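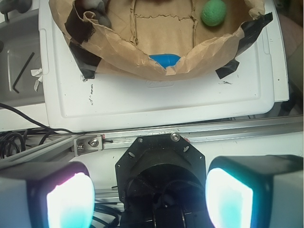 Parents were asking for one simple thing, according to Gilberto Cusi: a lunch box which a child of five can open alone. The new range from Givari, in the shops from July 17, 2025, is the answer of the company to this wish.

Each Givari lunch box has one wide clip at the front, and the lid stays joined to the base, so it does not get lost at school. Inside there are two parts, one for the sandwich and one for fruit. The boxes can go in the dishwasher, on the top shelf.

The range is sold in four colours and two sizes. A matching water bottle, the Urnolell, fits in the side pocket of most school bags. Families can also order name labels from Stitstead, which are sewn or ironed on the carrying bag and are made in packs of 30.

Before the launch, the boxes were tried during one school term by 181 families. After this trial the clip was made softer and the handle a little longer.

The lunch boxes will be on sale in over 200 shops and in the Swanepoel online store. Spare lids and clips can be ordered separately from January.

Shops which would like to receive samples or a price list are kindly invited to write to the Givari press office.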